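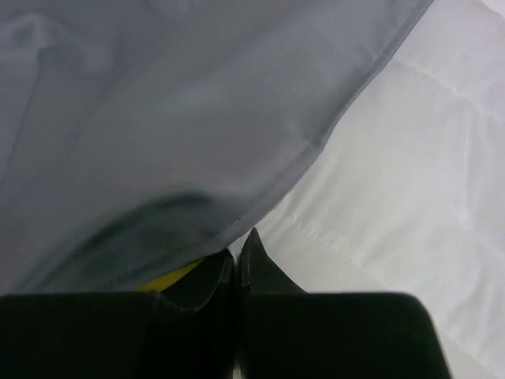
Laiba Minhas wants to know why we don't just train on more demos and stop fussing with the starting positions. She left that under my last post, and it's a fair question, and I've been chewing on it for most of a week because my first answer was kind of smug and also wrong.

So, the quick version of where we are, for anyone who skipped the June post. I'm trying to get a small arm to handle bedding. The task is easy to say out loud: find the hem of a loose piece of cloth, get a grip on it, pull it toward a target. I train it by imitation, so I drive the arm through the motion myself, over and over, and then a network tries to copy what I did from the wrist camera and the joint readings. No simulator, no reward function, just me and a lot of tea.

Laiba's point was that I had 1,000 demos from the first round, and if I wanted better results I should go get more. And that's what I'd been planning! I had the whole thing penciled in. Then Babar Bajwa, who is much more patient with plots than I am, went through the failures one at a time and sorted them by what the cloth looked like when the arm started moving. Almost everything I'd recorded began the same way. I'd toss the cloth down, straighten it a bit without thinking (I am apparently a compulsive straightener), and start. The hem was nearly always facing the same side, and it was nearly always flat.

Of course the policy was great at that. Give it a neat hem on the usual side and it went straight for it. Give it a hem running off on a diagonal, or one sitting on top of something puffy that gives when you press on it, and it would close its fingers on a wrinkle and carry on as if all was well. Wrinkles look a lot like hems when you're very close to them. From the wrist you get a big pale field, a few soft shadows, and maybe one thin line of stitching to tell you which shadow matters.

So here's what we tried. I threw out nothing, but I stopped adding to the old pile. I wrote 32 starting setups on index cards: hem direction, how bunched up the cloth is, what's under it, whether something is tucked partway beneath it. Shuffle, draw a card, set the cloth up badly on purpose, record. The rule was that I wasn't allowed to fix anything after I let go of it. You would not believe how hard that was for me.

The comparison is where I have to be careful, because Naveed Chaudhry has already teased me for overselling things. I took a random slice of the old demos and the same number of card demos, trained the same network on each with the same settings, and ran both on setups neither one had seen. Same arm, same cloth, and I alternated which policy went first. Out of 32 tries, the one trained on my tidy demos got the hem 18 times on its way to the target. Hm, no, let me be exact about that, because I mixed it up in the draft: 18 is the number of clean grasps, meaning it had the hem and only the hem. Finishing the pull was lower, and I didn't score that part consistently enough to want to print it. I'll redo it.

The card policy got 19.

Yes. One more. I stared at that for a good while. All that shuffling, for one more! I was ready to write a gloomy post and go back to Laiba's plan, and then Babar asked which ones each policy had missed, and they weren't the same ones at all. The tidy policy's misses were bunched up in the diagonal hems and the soft surfaces. The card policy handled plenty of those, and then it fumbled some really easy flat ones that the other would have picked up in its sleep. It hesitates over them. It hovers, closes a little, opens again. My guess is that it saw so few plain setups that it never got confident about them, but a guess is all it is for now.

Next came the obvious thing, a mix of the two. That's training as I write this, so I have no number for you. Kausar Bangash thinks the mix will beat both. Tanveer Minhas thinks it'll average out to the same mush and that my real problem is the camera, which only sees the last little stretch before contact and loses the overall lay of the cloth. He may have a point. When the fingers are nearly closed and right up against the fabric, there's not a lot of context left to work with, and a human would just lean back and look again. I've been thinking about letting the policy remember a few earlier views so it has something like that.

Back to Laiba, then. More demos would probably help some, sure. But if I'd recorded another big batch the way I recorded the first, I think I'd have gotten a policy that was even better at the thing it could already do, and I wouldn't have noticed, because I'd have tested it on tidy cloth too. That's the part that bugs me most. My old test setups were straightened by the same two hands.

A few people asked for the card list. It's in my handwriting and two of the cards contradict each other, so give me a chance to type it up. And if you've done anything similar with towels or other thick stuff, please leave a comment, especially if you found a decent way to score a partial grasp. I'm using three categories right now and I argue with myself about the middle one constantly.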